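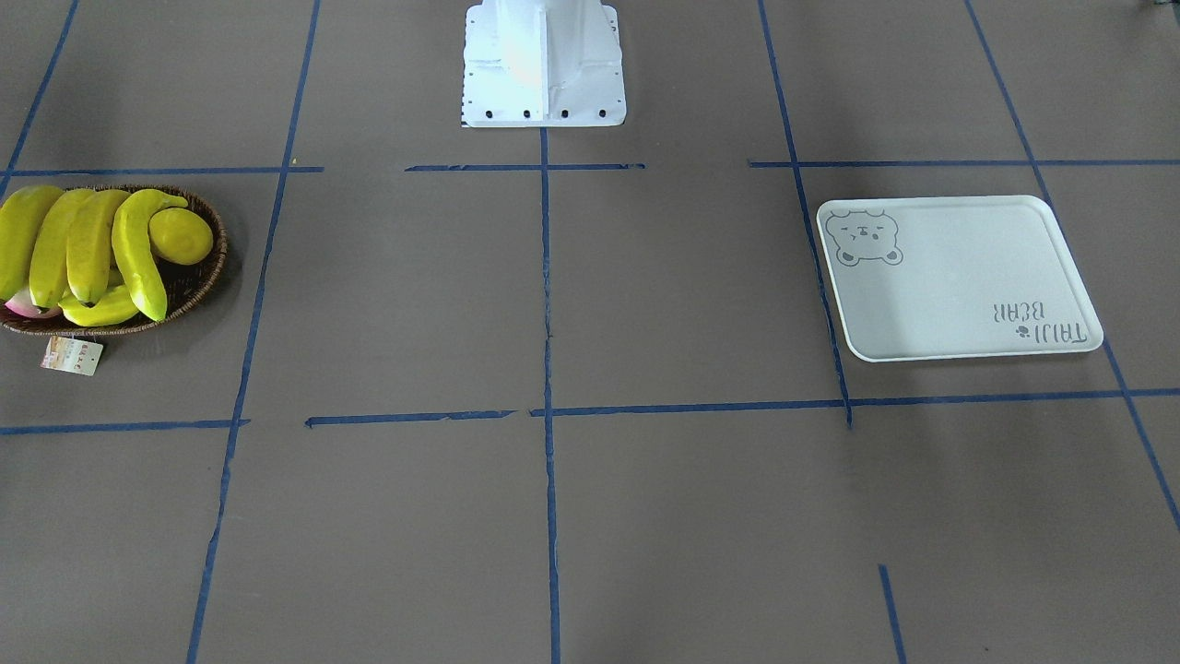
Blue tape on the taupe top, with the tray over on the right-hand side.

The Grid Table – Zosbridge workroom gallery
Posted 15/07/2022 in Workroom, Tables & Tape

Hi and welcome back to the gallery! Today's page is all about the tape, so if you came for the shelving you'll want the January page (link at the bottom). I've been wanting to divide up a work surface like this for ages and I am so pleased with it, wobbly lines and all.

The basic idea is simple. Big squares, marked out in masking tape, so that when I'm sorting things there's a place for each pile and the piles stay put. Before this I was doing it all by eye on the old table at Sarkow and everything drifted into the middle by lunchtime. Buttons in with the hooks, hooks in with the labels, you get the picture.

The tape
Dark blue, the regular masking kind. I tried white on a scrap of board first and it looked very smart for a day, then it looked like an old sneaker. The blue shows up beautifully on that gray-brown, even when I'm squinting at it late in the day. A 50 yard roll is plenty for a table and you'll have lots left for labeling jars.

The lines
Yes, some of them are in pieces! The long cross lines are made of shorter strips with gaps in between, and there's a little kink partway down the center one that I notice every single time I look at it. The ends are a bit frayed too – I tear my tape by hand, I always have, and scissors just get gummed up. If you like a crisp edge, use a craft knife and a metal ruler and press very lightly so you don't mark what's underneath.

The surface
It's matte, and I'd pick matte again in a heartbeat. The Favberg table at home has a shiny top and I'm forever tilting my head to see past the reflection of the ceiling light. This is so much easier on the eyes. The color is officially taupe, I suppose, though I've heard it called mushroom, putty and (rudely) dishwater.

The tray
Trays are my favorite part of any sorting job. Tip everything in, pick out what you need, and if you have to stop for dinner you just carry the whole lot away. I like one with a bit of an edge to it so nothing rolls off. Keep it to one side and you can work across the squares without reaching over it.

A few things I've been asked
How long does the tape last? I change mine when the corners start to lift. Wipe the table down first and let it dry properly or the new strips won't grab.

Do you measure? I measure the first two lines and then I get impatient. It's a sorting table!

Does it leave sticky marks? Mine hasn't so far. Pull it back slowly and low, almost flat against the table, and if you do get a bit of residue a drop of cooking oil on a rag will shift it.

What do you sort on it? Mostly the Demissie boxes, which are the mixed lots of sewing notions and small hardware. The last one had 312 pieces in it, and the one before had 670, which took me most of an evening and two pots of tea. I do 5 boxes and then I take a break from the whole business for a while.

If you've taped up a table of your own I would love to hear what color you went with – comments are open below.

More galleries
January: Shelves and Bins
The Sarkow Table, Before and After
Jars, Lids and Labels
Back to all galleries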